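Lemel Court Owners Corporation
Minutes of general meeting, September
Opened 6.30 pm, ground floor meeting room. Quorum present.

1. Previous minutes
Accepted without change.

2. Hot water plant
Drelano inspected the plant and reported scale in both storage cylinders. The northern cylinder is serviceable. The southern cylinder has a failed anode and should be replaced within 3 months. Plendix to supply a second quote on a like-for-like basis, including removal.
Resolved: spending up to $2,000 on interim repairs approved.

3. Water metering
Common area use for the quarter was 228 kL, against 188 kL for the same quarter last year. The garden line is the likely cause — the timer was reset after the power outage and the program was lost. Timer to be reprogrammed and the meter read again at the end of the month.

4. Car park drainage
Grate at the foot of the ramp is still lifting under load. Contractor to refix with longer bolts. Silt trap to be cleaned at the same visit.

5. House rules
Draft circulated. Clause on bicycle storage deferred. Clause on balcony drying racks adopted with the word "permanent" deleted. Owners to send further comments in writing.
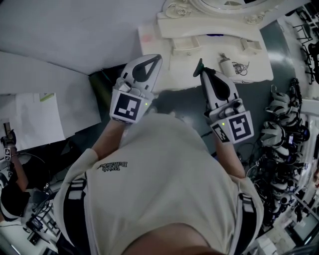 6. Other business
Intercom at the rear gate drops out in wet weather. Manager to check the cable joint before ordering parts.
Colour of the stairwell repaint held over to the next meeting.

Closed 7.50 pm.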